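From: Jarlath Mac Suibhne
To: the list
Date: 05/10/2021
Subject: Re: Lurnico two-arm kit, anyone bought one?

Oisín Coughlan wrote:
> We're looking at the Lurnico kit for the bench at Egan. Two arms,
> grippers, mounts, and a year of support from Dukine. Their rep says
> it handles pharmacy items "out of the box" and quoted a success
> rate of 91 percent on small containers. Has anyone on here run one
> for more than an afternoon?

Oisín,

I've had one on loan since February and I would not sign yet. Ask the rep what counts as a success. I asked twice. The first answer was that the gripper closed on the container and lifted it. The second, from a different person at Dukine, was that it ended up where it was supposed to go. Those are very different tests, and the brochure doesn't say which one the number comes from.

Also ask what they used for containers. The demo reel I was sent had plain opaque boxes all the way through. My work is amber bottles with white snap caps, standing on a wood tabletop with ceiling lights bouncing off it.
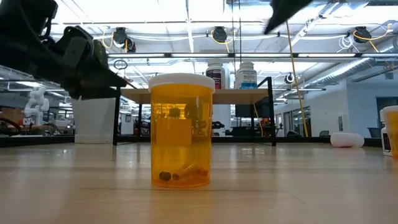
I ran 108 trials with the default settings and got nowhere near their figure by either definition. Tinted plastic seems to be the worst of it, though I can't prove that from my logs. Support told me to add the "clear object" module, which is another 900 dollars and wasn't mentioned when we talked price.

In fairness, the arms themselves are decent and the mounts haven't slipped. The old Furar set we had was worse on both counts. It's the software claims I don't buy.

If they'll let you bring your own bottles to a demo, do that, and pick the table too. If they won't, I'd want to know why. I can send you my trial sheet off list.

Jarlath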